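Hetuvel community hall clears tables with sorting baskets

The craft and play room at the Hetuvel community hall has a new end-of-session routine. Since June, the long tables have been cleared into large round baskets before the evening groups come in, with scrap paper, wrappers and small items all going in together and sorted afterward.
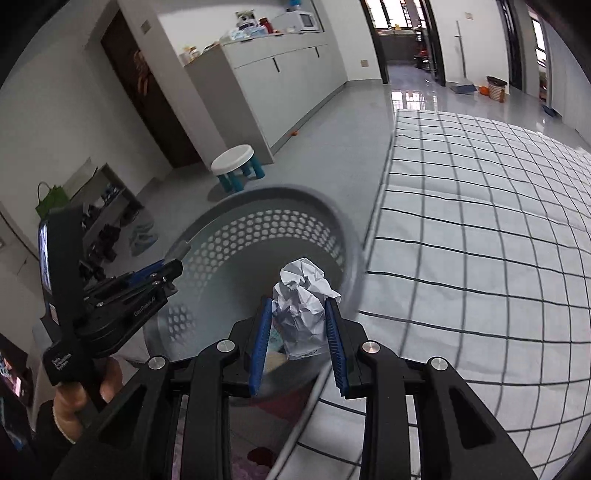

Babita Vishwakarma, who runs the afternoon program, said the old habit of leaving leftovers on the tables meant the Moden choir lost part of its practice time. The room is now ready by 6 p.m. and the session ends 14 minutes earlier than it did in the spring. The hall has 63 families signed up for the program.
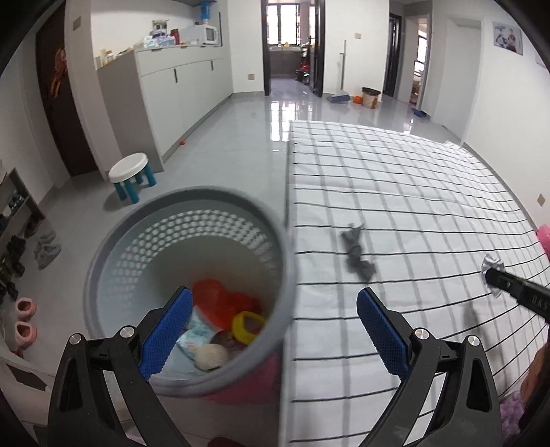
Sorting is done at the back counter. Paper goes to the recycling point on Lurka Street, and anything that can be used again returns to the shelves. Crumpled foil, which the silver piece above the checked tablecloth resembles, is kept apart from the paper. The cloths are shaken out and folded last.

The hall paid $316 for the baskets and shelf labels. Families who want to help with clearing can sign up at the front desk.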